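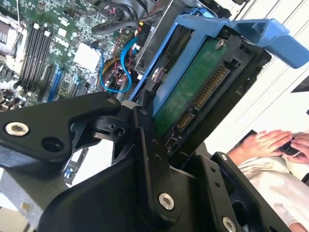 Neville Hartley told me in an earlier thread that a small cell like ours can run on one sheet of rules taped to the wall, and that anything longer won't get read. I'd like other opinions before I commit to that.

Written rules for a robot cell that takes apart desktop computers

Hadi Majali
Posted Jun 5, 2022

I look after the disassembly bench at Wustow. We take in retired office desktops, mostly Dell towers, and strip them for parts. Drives, memory, processors and add-in cards go to different places, and the bare case goes to metal recycling. The robot does the part handling. A person loads the tower, stands by while it runs, and takes over when something won't come out.

The arm handles drives while they are still in their blue carriers. It doesn't grip a bare drive. That was my decision and I'm happy with it, but it exists only in my head and in the program comments. The same goes for most of what we do. Two operators have started since September and each of them learned a different version from whoever was on shift.

We have a risk assessment for the arm itself, done by the integrator. What we don't have is anything that covers the work: where hands can be, what state the computer has to be in, how drives are tracked, and when to stop. Our customer for the parts program (it's called Bovow) now wants to see a written procedure as part of its annual review.

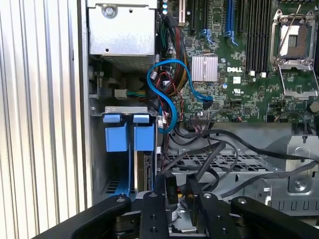 What I have so far

1. AC cord removed before the tower goes on the bench. Power button held down after the cord is out.
2. Side panel off by hand.
3. Cables near the drive bay moved aside by hand before the program starts.
4. Robot in reduced speed whenever a person is within reach.
5. Drives lifted by the carrier only.
6. Drive serial number logged in Jernix before the drive leaves the bench.

My questions are these. Is this enough for a customer review? Should the safety rules and the handling rules be one document or two? And does anyone have a good rule for hands? Mine currently says "keep clear," and I know that's weak.

Answers

Poppy Treloar

Two documents. Safety rules change when the cell changes, and somebody has to sign off on that. Handling rules change every time you get a new model of computer. If they are in one file, you'll either be chasing signatures every week or skipping them.

For hands, "keep clear" means something different to every person who reads it. Name the states of the robot and say what is allowed in each one. Ours has four:

Power off or emergency stop pressed: hands allowed anywhere.
Protective stop, operator has confirmed the stop: hands allowed in the case, not between the fingers.
Manual mode with the enabling device held: one person only, and that person holds the device. A second person stays outside the marked line.
Automatic: no hands past the line.

Note the third one. Most close calls I have read reports on had two people in them, one jogging the arm and the other pointing at something. If you write only one rule this month, write that one.

"Reduced speed" also needs a number next to it. Take the number from your risk assessment, not from this site, and write down who is allowed to change it. The same goes for grip force. A gripper that is gentle enough for a plastic carrier can still pinch a finger against a sheet metal edge, and the inside of a computer case is full of those. If your integrator assessed the arm over a flat table and not over an open case with the gripper fitted, ask for it to be redone. The tool and the workpiece are part of the assessment.

On your list, I'd split number 3. "Moved aside" should say where to, and how they are kept there. Loose cables spring back. We clip ours to the edge of the case with plastic clips, and the step isn't finished until the operator has tugged on each one. We had a SATA cable catch under a finger once and it pulled the connector off the board.

Then add a rule for the parts rack. Processors in a holder with the lid up, memory modules in slots and held by the edges, cards standing on edge with the bracket always at the same end. If the robot expects a part in one orientation, a person who puts one back by hand has to match it. That should be in the handling document with a picture.

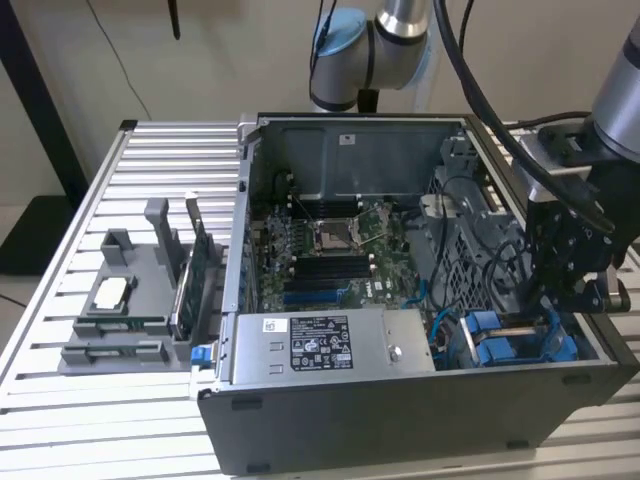 Osian Prydderch commented that splitting the documents is fine as long as the operator gets one sheet at the bench, with the full versions kept in the office. He'd also put the grounding check at the top of that sheet: wrist strap on, strap tested, bench mat connected. Any steel work surface should be bonded too, and the rule should say who tests it and how often.

Poppy Treloar replied: Agreed on the grounding. I forgot it because ours is on the shift start checklist.

Neville Hartley

One page. I stand by it. We ran 633 machines through our cell at Bellamy with one page and the only thing we ever added was "stop if it makes a new noise."

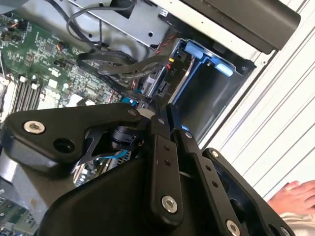
Ruth Furnival
Site moderator, Automation and Process Safety

Poppy's answer covers the hands, so I'll stick to the customer review.

Your rule 6 is the one they will look at hardest. "Before the drive leaves the bench" leaves a gap. Log the serial number when the drive comes out of the tower, and log it again when it goes into the locked bin. Two records, matched at the end of the shift. When I reviewed a site that handled 1,411 drives over a contract, 12 of them had only one record, and finding those took longer than the rest of the review. Every one had been pulled by hand after the robot gave up on it.

So write a rule for that case. When the program stops and a person finishes the job, the drive follows the same path and the operator scans it. Don't leave it to memory.

Other things I would expect to see in writing:

A retry limit. Pick a number of failed grips, after which the robot backs out and waits. We allow one retry.

A rule for open processor sockets. If the boards will be resold, a cover goes on as soon as the processor is out, and nothing passes over the socket until it's on. If the boards are scrap, say so and skip it.

A drop rule. Any drive that falls is marked and kept apart, even when it's headed for the shredder — it still needs its two records.

A training record for each operator, showing which version of each document they were trained on. With two new people trained two ways, I'd retrain both before the review.

Neville, a single page at the bench is fine. A reviewer will still ask what stands behind it and who approved it.

Hadi Majali replied: Thanks, all. Going with two documents and a bench sheet. I've asked the integrator about the assessment, and he confirmed it was done with the gripper on but over an empty table, so that's being redone first.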